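4. Packing small items for return or storage

4.1 Before you start

This section covers the packing of loose desk items into a single hinged-lid carton of the Bendum pattern. It applies to mixed contents: torches, USB drives, small cups, soft toys and similar. Glass, liquids and anything heavier than 2 kg are covered in section 6.

You will need:

One Bendum carton, made up, with the lid folded back
One roll of packing tape, 50 mm wide
Scissors
Tissue or clean scrap paper
One contents slip (Form 9)
A soft pencil

Clear enough of the desk to lay every item out in front of the carton. Keyboards and papers should be moved back or to one side. Monitors may stay where they are provided the lid can open fully without touching the screen.

4.2 Laying out

1. Stand the carton on the desk with its long side towards you and fold the lid right back. If the lid springs forward, crease the hinge again by hand. Do not cut it.

2. Check that the carton is empty. Old slips and scraps of tissue left in the bottom are the commonest cause of wrong entries at the receiving end.

3. Set the items out in one row in front of the carton. Lay long items flat and parallel to the carton. Cups and other open containers stand upright, mouth up, so that anything left inside is noticed before packing.

4. Place soft items beside the carton, clear of the row. They go in last.

5. Keep the tape at the end of the row, on its side. A roll stood on its edge will travel.

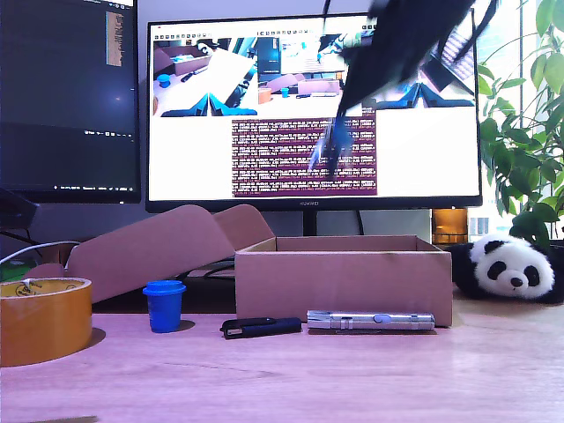

6. Write the slip from the row, working from one end to the other. Use plain names (torch, cup, tape) and add a colour only where two items could be confused. A roll of tape is entered only if it is being packed.

Note: the slip is written before anything goes into the carton. Slips written from memory after closing will be returned to the sender.

4.3 Preparing the items

7. Torches. Switch off. Where the design allows, unscrew the end cap and take out the batteries, wrap them separately and refit the cap. If the switch is a raised button on the side of the body, pack the torch so that the button does not press against another item.

CAUTION: Do not pack a torch that is warm to the touch. Leave it switched off for 20 minutes and check again.

8. USB drives. Fit the cap or close the slide. Remove any lanyard longer than the drive itself and pack it alongside. Fold the drive once in tissue and mark the outside in pencil. Drives have been thrown away with the wrapping before now — the pencil mark is compulsory.

9. Cups and small containers. Wipe out and dry. A small cup may be used to hold a wrapped drive, which saves space and makes the drive easier to find.

10. Soft toys. Shake out and check the seams. No wrapping is needed if the toy is clean. Do not fold the head under the body.

4.4 Filling the carton

11. Line the bottom with one layer of crumpled paper.

12. Put in the heaviest item first, flat against the long side.

13. Add the small hard items, open containers upright.

14. Fill the gaps with paper until nothing moves when the carton is tilted gently.

15. Lay the soft items across the top. They act as the upper layer of padding, and no further paper is needed over them.

16. Place the slip on top, writing upwards.

The lid should close under its own weight or with light pressure from one hand. If it will not, take out the soft item and pack it in a second carton with its own slip.

4.5 Closing

17. Bring the lid forward and tuck the front edge in.

18. Run one strip of tape along the front seam, with some 7 cm turned down at each end. Cut the tape with scissors; tearing it lifts the paper face of the carton.

19. Fold over the loose end of the roll so that it can be found again.

Scuffs on the front face do not affect strength. A carton with a split corner or a torn hinge must be replaced.

Queries about carton sizes and slips go to Noémi Fekete at the Olmedo store. Corrections to this section go to Kamlesh Chaturvedi.

Section 4 revised 14 October 2018.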